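Minutes of the Harries Seafood Buyers' Group
Held 2018-01-18, upstairs meeting room

Print this page | E-mail this page

Present: Lleucu Mostyn (chair), Savita Semwal (minutes), Rhydian Powell, Eifion Bevan
Apologies: Branwen Phillips

1. Minutes of the last meeting
These were read and accepted with one correction. Under item 4 the word "cockles" should be "mussels".

2. Mussel supply
Rhydian reported on his visit to Lelari, who grow rope mussels. They can offer us 100 kilos in each delivery, in net bags of five kilos. The shells are thin and quite clean, and the meat fills the shell well at this time of the year. Eifion asked if the meat will still be good in June, after the mussels have spawned. Rhydian answered that Lelari do not promise this and they prefer to stop selling for some weeks. Lleucu said that she respects this, but our restaurants must be told early.

It was agreed to take a first delivery from Lelari and to share it between the 18 member kitchens according to their orders. Kitchens that do not order will not receive any.

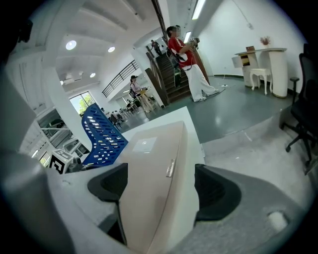
White tabletop with the blue perforated piece, left.

3. Storage and handling
Savita has rewritten the handling sheet, because two kitchens were keeping live mussels in fresh water. The new sheet says that they must be kept in the cold room, covered with a damp cloth, and never in a closed plastic bag. Open shells which do not close after a tap must be thrown away. Eifion wanted to add a sentence about pulling the beard only just before cooking. Accepted.

There was a longer discussion about the harvest labels. The label must stay with the bag until the bag is finished, and afterwards it must be kept in the kitchen file. Lleucu found that at one kitchen the labels were all in a drawer without dates of use. She has spoken with the cook and does not wish to name the kitchen in the minutes.

4. Smoked mussels from Fotament
Fotament have sent us their price list. The small jar is 109 grams and contains mussels in rapeseed oil. Everybody had tasted it before the meeting. Rhydian found the smoke too strong. Savita and Eifion liked it, especially on toast, but Eifion thought the oil was a little heavy. The smallest order is eight cases, and this is more than we can sell before we know the demand. Savita will ask if they accept a smaller first order.

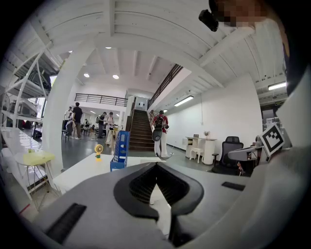 The gray housing with its black ribbed pad, lower left.

5. Kunenon ordering program
Branwen sent a written note. The Kunenon program now accepts orders in bags as well as in kilos, but the confirmation still shows only kilos. Until this is repaired, members should write the number of bags in the remarks field. Rhydian asked that the closing hour for orders should be later. No decision was made, and the item is moved to the next meeting when Branwen can be present.

6. Other business
Eifion has received a question from a member about oysters. The group has no supplier for oysters at present. He will collect prices.

Lleucu reminded everyone to return the empty fish boxes rinsed.

Actions
Rhydian: confirm the first delivery with Lelari
Savita: send out the handling sheet; write to Fotament
Eifion: oyster prices
Lleucu: letter to members about the summer pause

The date of the next meeting will be sent by e-mail.

Related items
Handling sheet for live mussels
How to read a harvest label
Fish box returns
Minutes of earlier meetings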